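Hitside wrist camera kit: four weeks in, still not convinced

Rating: 2 out of 5

I bought the Hitside kit in November to collect demonstrations for a pick-and-place policy. You get a small camera, a mount that clamps at the gripper, a cable, and a licence for the recording software, which is called Funen. The box promises "training-ready data in an afternoon". I've had plenty of afternoons with it now and I'd like to know whose they meant.

Setup was fine. The mount is solid, the screws are the right length, and the cable has enough slack that the arm can turn over without yanking it. Funen found the camera on the first try. I'll give them all of that, because the last kit I reviewed here (the Drikomon) didn't manage any of it.

Recording is simple too. Tap the pedal, guide the arm through the task, tap again, and the episode is saved with the joint positions lined up against the video. I checked the timing on a handful of episodes and couldn't fault it. Colleen Pelletier, who did most of the driving, had the rhythm of it before lunch.
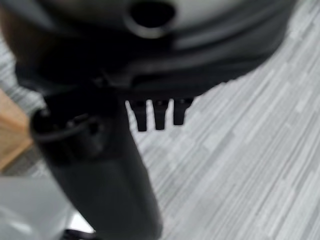 My real gripe is the focus. The lens is fixed, and Hitside's sheet says it's sharp "across the working range", with no number given for the range. In our recordings the things that matter most are the things it handles worst. The long black cylinder and the gripper housing come out as soft grey gradients, while the streaks in the floor behind them are easier to make out. I don't need a learning system with strong opinions about flooring. The housing also takes up most of the upper part of the view, so there's less picture to work with than the brochure would have you believe. You can rotate the mount a little, but the next notch down loses the fingertips, and I want those more than I want anything else.

Then there's the quality score. Funen grades every episode and colours it green, amber or red. We had 1,120 episodes by the end and nearly all were green, including ones Colleen had fumbled on purpose to see what would happen. As far as I can tell it's checking for dropped frames. Useful, sure, but don't call that quality. I wrote to support and got a friendly reply from Jocelyn Gagnon saying the scoring was "being looked at".

Does the data train anything? Sort of. Our policy reaches for the right spot and then dithers on the close. Maybe that's the blur, maybe it's our demonstrations. I haven't run it against a sharper camera, so I won't pin it all on the lens.

Buy it if you need the pedal and the syncing and already have your own camera. Otherwise I'd wait for a version with a focus ring.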